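4. What the ceasefire monitors wrote down

I should say up front how I got into this. I had been reading the Rurkero talks for a completely different chapter, mostly for the prisoner lists, and I kept tripping over the same word. Everybody at the table called the other side's grievances "understandable." Both delegations did it, and so did the mediators. By the fourth transcript I'd started underlining it, and by January I had dropped the prisoner lists and was writing this instead.

My material is 27 monitoring reports from the Hasberg border strip, plus the minutes of the 2 closed sessions that Orla Ó Súilleabháin was kind enough to share with me (her own reading of them is a good deal gloomier than mine, and she may well be right). I read every report twice, first straight through and then with the press statements from both capitals sitting next to it. It's slow work, and I won't pretend I had a fancy coding scheme. I marked each place where a monitor passed along a claim from one of the armies without saying who had made it.

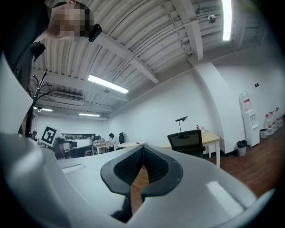 Fifteen of the reports do this at least once. The pattern is lopsided, too. When the claim comes from the Clendano side, the monitors nearly always write "according to local commanders" or something close to it. When it comes from the government side, the sourcing tends to fall away, and a shelling incident just becomes "a response to infiltration." I went back and forth on how much to make of that. Monitors write late at night, in a second language, and a government press office hands out tidy paragraphs that are very easy to paste in!

Still, those phrases traveled. Four of them show up word for word in the alliance briefings that followed, and by then they read as findings. Mulcahy's account of the earlier truce describes much the same drift, though there the trouble started with the diplomats and the monitors were the careful ones. I'd love to know why it flipped. My guess is staffing, but the personnel files are closed and I couldn't get anyone from the mission to talk about it on the record.

Figure 1. Gripper, hand-held, with a pair of black fingers; wooden floor behind.

The next section takes up the briefings themselves, starting with the two that were later withdrawn.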